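The Bag Problem: Reusable Totes and Where They End Up

By Rizal Tambunan
01/02/2019

My original topic was packaging waste at the Wakham farmers market. My advisor thought this was too big for one person and one semester, and she was right, so I narrowed it to the tote bag. Then I narrowed it again to the tote bags people already have, which turns out to be plenty of material.

The question I ended up with was simple. Why do people who own reusable bags still walk into a store without one? I asked households on Lyons Street to keep a bag diary through July, writing down each shopping trip and whether a bag of their own went along. The diaries came back with 280 trips in them. A few also came back with grocery lists, one phone number and a recipe for pickled beans, which I did not analyze.

Background

Most of the totes in this study are non-woven. That means the fabric is made by bonding fibers together instead of weaving them on a loom, and it is the reason the bags feel a bit like felt. It is cheap, it takes print well, and it can be joined with heat or ultrasonic welding as well as thread. Stores and event organizers like it for all of these reasons. It does not fold well. You can crease one into a neat square and it will slowly open itself back up like a disappointed accordion.

The weak point I heard about most was the handle. People told me about handles pulling loose long before the body of the bag wore through, usually with glass jars inside. So I started looking closely at how the straps are put on. 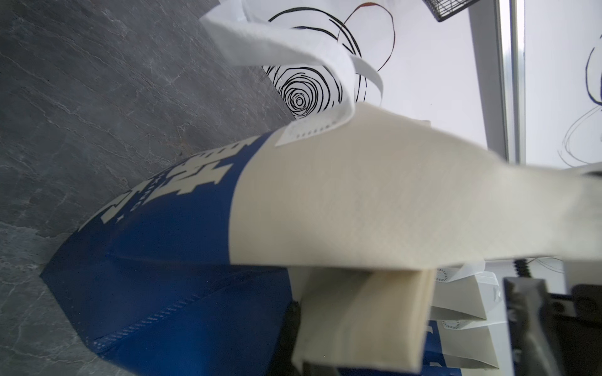

Figure 1. Beige and blue non-woven tote, with the white strap joined to the rim by a stitched patch.

A patch of this sort spreads the load over a wider piece of the rim, so the fabric is not asked to hold everything at one point. I did not have the equipment to test this properly. I had a bathroom scale and some cans of tomatoes, and my advisor asked me to leave that section out.

Storage

I expected the diaries to show that people forget. They do, but what they forget depends a lot on where the bags live. I sorted storage into three types: the hook, the car and the pile.

Hook households hang their bags near the door and do best. They see the bags as they leave, and a bag on a hook can be grabbed with one hand while the other holds the keys.

Car households have the right idea and poor follow-through. The bags get as far as the parking lot and stay there. One diary has the entry "in trunk" so many times that the writer switched to ditto marks.

Pile households put bags on a floor, usually in a closet or beside the refrigerator, and add to them. Straps loop through other straps, so you reach for one bag and three come along. The big stiff ones end up in front, the small ones vanish, and everything leans. My own household is a pile household. I tried a bag that holds the other bags, a folding bin from Umora and a rule, and the rule lasted two days.
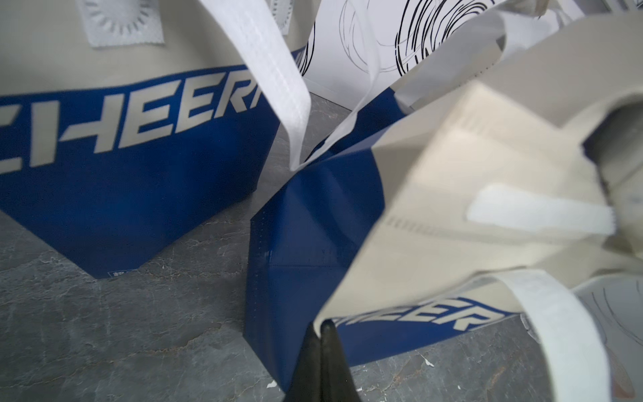 Printing matters more than I would have guessed. When I asked people which tote they would pick first, they described it by what was on it, almost never by its size or strength. Large letters in a contrasting color were easy to remember, and so were drawings. Plain bags were hard for people to describe at all, and a couple of participants were surprised to learn from their own closets that they had any. The one thing print could work against was pride. A man whose best bag came from Gultier, a mattress outlet, would not carry it into a bakery. He had bought the mattress and been unhappy with it.

Limitations

The people who agreed to keep a bag diary are people who already think about bags. I also suspect some of them began remembering their bags more often once they knew they would have to write it down, and one told me so. The diaries do not cover winter, when coats have bigger pockets and a folded tote might do better. I would repeat the study in cold weather if I could find the same households willing, and two have already said no.

Recommendations

Hang the bags up. If there is no wall space by the door, a hook on the back of the door works. Keep a small one inside whatever you carry every day. Stores that give totes away could print them on both sides, and could ask whether the customer wants one before putting the receipt in it.

The blank diary form and my coding sheet are in the appendix. The report came to 1,817 words in its first draft, mostly tomatoes.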